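Tavine play fruit and wavy dish – quick review

Jan 9, 2026

Short on time so this is going to be bitty. Wanted pretend fruit that looked decent left out on a worktop, and a dish to put it in. Ended up with the Tavine fruit and the peach scalloped dish, which they sell separately but show together. Paid my own money. No discount, no freebie.

Fruit first. Colour is the best thing about it. The yellow one is a proper lemony yellow, a bit wrinkled and lumpy in the skin, with a shine on it. The red and orange one fades from golden at one end to a really bright red at the other and has a thin brown stem. Looks good from across the room. Close up the gloss gives it away, real fruit is duller than that, but I don't mind. My sister did mind. She likes hers matt.

Shape is less certain. I say mango for the red and orange one, others in the house say pepper. The box says "mixed" and leaves you to it. If you are buying for a child who is learning the names of things, that might get on your nerves.

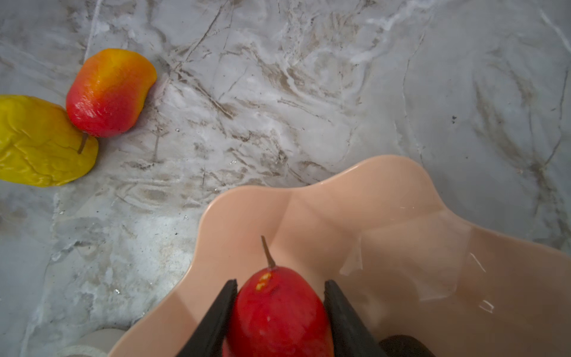
Can you wash the fruit?

A wipe with a damp cloth and a drop of washing up liquid is what I do, then dry it straight off. I haven't soaked any of it and wouldn't, water could get in round the stem.

Dish next. Peachy pink, wavy rim, panels inside fanning out to each lobe. Lovely thing. I'd have bought it on its own. The ridges are gentle so a cloth goes over them without catching, and the inside is smooth, more satin than shiny. It does pick up glare under a bright light, if you are fussy about photos. Greasy fingerprints show as well, mostly on the rim where everyone picks it up.

Is it a bowl or a plate though. Listing says both, in different paragraphs. Mine gets used as both. Fruit sits in it fine as long as you put it down gently, drop it in from a height and it will roll about. Bigger pieces want to go in first, then the small ones tucked round the side. Other way about and you're picking things up off the floor.

Against a pale marbly surface the peach stands out nicely, and so does the red. Lionel Fairclough down the road has the same dish on dark oak and it looks a bit lost there. Just my view. He's very pleased with it.

Compared with the Cropper set, which we had before: Cropper fruit is cheaper, lighter, and the paint came off ours at the tips in 2 months. Nothing has come off the Tavine yet but I've not had it that long. Cropper wins on storage, it comes with a drawstring bag. Tavine gives you a cardboard box that has already split down one corner. For the price thats poor.
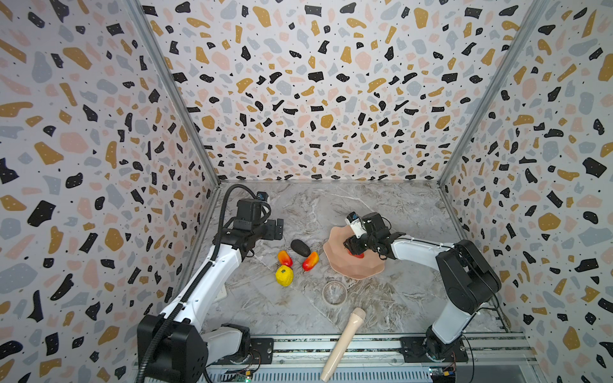 Weight is fair. Pieces are easy to pick up, curved all over so you want to take them round the middle, the ends slip. The gloss doesn't help there. The dark oval one is the dullest of the lot to look at, and we still can't agree what it's supposed to be. Avocado is winning.

Smell – there was one when I opened the box, sort of new shoes. Left everything out by the window overnight and it went.

Delivery was slow, came through Elberg and sat in a depot for 8 days in January. Wrapping was good when it did turn up. Dish in its own sleeve, no chips. Sérgio Bettencourt on their help desk answered my email the same afternoon and was very decent about it, so credit for that.

Niggles:
Box is rubbish.
No list of what the pieces are.
Dish and fruit ought to be sold as one thing.
Peach is the only colour I could find in stock, Prurnus do a similar rim in green but it's more than 40 pounds and I wasnt going to pay that.

Would I buy again? The dish, definately. The fruit too, probably, if they sort the box out. Four stars for the dish, three and a half for the fruit.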